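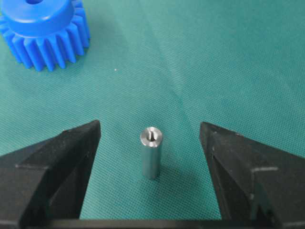 Figure 3. Wrist camera view with the gripper open on either side of a metal cylinder; a blue spur gear lies at upper left.

3.2 Cell configuration and upkeep

The assembly cell, referred to in our records as Achari, consists of a six-axis arm on a steel pedestal, a parallel gripper with moulded black fingers, a small colour camera fixed at the wrist, and a flat work surface covered in green woven fabric. All trials reported in Section 4 were run on this one cell. The configuration described below was frozen on 22 July 2019 and was not altered until the final trial had been logged.

The fabric was chosen after two other coverings had been tried. Bare aluminium gave specular highlights that moved with the wrist and were regularly segmented as part edges. A grey rubber mat removed the highlights but gripped the smaller parts, so that a cylinder nudged by one finger tipped over where it should have slid. The woven cover lets a part slide a few millimetres under light side load, and its colour is well separated from both the blue gears and the bare metal of the cylinders. It has two drawbacks. Polished metal picks up a green tint along its sides, which shifts the measured colour of the part towards that of the background, and the cloth does not always lie flat. The faint diagonal fold in Figure 3 is typical. A fold of this size changes the local shading without producing a hard edge, and the segmentation step tolerates it. Folds with a visible shadow line were pressed out before a run was started.

Cylinders are presented upright, with the axial hole facing the camera. The approach is made from above, and the fingers stop at their widest opening with the part between them. At this point a single image is taken, the hole and the outer edge of the top face are located, and a lateral correction is computed. In Figure 3 the cylinder stands slightly nearer the left finger than the right. Such an offset is within the range the correction is meant to handle. Closing on an uncorrected part brings one finger into contact early and pushes the part across the cloth, and although the grasp may still succeed, the position of the part along the finger face is then no longer known well enough for insertion.

The hole was preferred over the outer edge as the main reference. The chamfer returns light unevenly around its circumference, and the fitted circle drifted towards the brighter side of the part. The hole is small in the image but remains dark under all the lighting conditions we used. When the two estimates disagreed by more than 6 pixels, the arm was retracted and the image taken again from the same pose. A second disagreement ended the attempt, which was recorded as a vision fault and kept separate from the grasp failures.

Gears are laid flat with the hub uppermost and are gripped by the hub, never by the teeth. Gripping across the teeth was tried early in the work and abandoned: the fingertips settle either on the crests or in the grooves according to how the gear happens to be turned, and the grasp width varies accordingly. The hub offers a plain round surface at a constant width. Its glossy rim does produce a highlight, but the hub is large enough in the image that the fit is little affected. No gear is placed within one open gripper width of a cylinder that is next in the pick order, as the fingers need clearance on descent.

Finger wear

The fingers are the only parts of the cell that were treated as consumables. Each has a faceted outer form tapering to the tip, with a flat inner pad that carries the load. Scuffing on the upper facets appears early and has no effect on grasping that we could measure. Wear on the inner pad matters more. Metal parts polish the pad in a narrow band near the tip, and once the band is smooth a gripped cylinder can rotate or creep downward during transfer. Fingers were therefore replaced as a matched pair after 1000 closures, whatever their appearance. The closure counter is held in the cell controller and was reset by hand at each change.

The replacement procedure was written by P. Naidu and is short. The arm is sent to the service pose, drive power is isolated, and the old pair is unbolted. The mounting faces are wiped with a dry cloth, the new fingers are fitted loosely and the gripper is closed by hand on a ground steel pin so that the pads align before the bolts are tightened. The gripper is then opened and closed under power on the same pin, and the reported width is compared with the known diameter. On one occasion the bolts had been tightened before the pads were seated, and the resulting twist — small enough to be missed by eye — was found only when the width check failed.

Camera check and surface cleaning

Because the camera moves with the gripper, the fingertips occupy the same region of every image taken at full opening. We used this as a quick test of the mounting. At the start of each session a reference image was taken over the empty cloth and the two tip positions were compared with stored values. A common shift of both tips indicated that the camera bracket had moved, and the hand–eye calibration was repeated. A shift of one tip alone pointed to the finger, and the width check above was carried out first. The bracket came loose once, in April, after the cable had been rerouted too tightly along the wrist. A longer service loop was added and the fault did not recur.

Lint and small debris show up as bright specks on the cloth. Isolated specks are well below the minimum area accepted by the part detector and were ignored during a run. The surface was cleaned with an adhesive roller between sessions, and the fingers were brushed at the same time. Compressed air was not used, having been found to lift the edge of the fabric and drive dust towards the lens.

In total, 1257 approach images were retained from the frozen configuration. Of the attempts made, 87 ended as vision faults under the rule given above, and these were reviewed individually by R. Dumlao. Most were traced to glare across the top face of a cylinder at one end of the work surface, where the overhead diffuser did not fully cover the reach of the arm. The diffuser was left as it was so that the lighting would remain the same for all trials. The affected area is marked on the layout drawing in Appendix B, and results are given both with and without it.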